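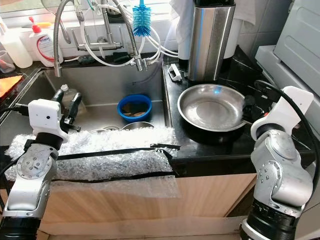 Notes on two weeks of comparing grippers for kitchen work. Two candidates: the Koda parallel gripper and the Jesto two-finger. Same arms, same Katayama controller, same tasks. Thread.

Test set is small on purpose. Pick up a pan by the handle, hold it level, set it down. Pick up a bowl by the rim. Pick up a plastic bottle without crushing it. 586 trials logged between February and 14 Mar 2020.

Split is uneven. 374 trials on the Koda, the rest on the Jesto. The Jesto went back to Cledby for a firmware fix and we lost days waiting on it.

Pan handles first. A handle is a long lever and all the weight is at the wrong end. Grip force matters less than I expected. Finger length matters more – short fingers let the pan pitch forward as soon as it leaves the counter.

The Koda holds pitch better. The Jesto closes faster and then slips a few degrees when the wrist rolls. Raising the force limit fixes the slip and trips the motor temperature warning on long holds. Pick one.

Bowl rims are the reverse. Jesto wins. Its fingertips are thinner and get under a rim that sits close to the sink wall. The Koda tips bump the wall and the controller reads that as a grasp.

About that false grasp. The Katayama decides "object held" from motor current alone by default. You can add a finger position check in the config. It is off out of the box and the manual gives it one line. Turn it on.

Bottles: no real difference. Both crush an empty one at default force. Both are fine at the lowest setting. I stopped running this one early.

Cameras. Head view is good for the approach and poor for contact, as the gripper housing hides whatever is behind it. Steel is the other problem. Depth on a shiny pan is mostly holes. We now aim at the handle and ignore depth from the pan interior.

Cable routing costs more time than anything else in the setup. Too short and the wrist stalls at full roll. Too long and the loop drags across the counter and moves things. Final length came from trial and error, no formula.

Protect your edges. An arm coming down a little low on a sink edge will mark the sink or the finger, sometimes both. Bubble wrap and tape are cheap. Recheck the tape before each session.

Where it stands: Koda for pans, Jesto for bowls. Running one of each is possible on the Katayama but needs separate force profiles per arm, and the current firmware shares one. Ticket is open with Cledby.

Next up is longer fingertips on the Jesto, same pan, same handle. Will post the slip numbers for both lengths.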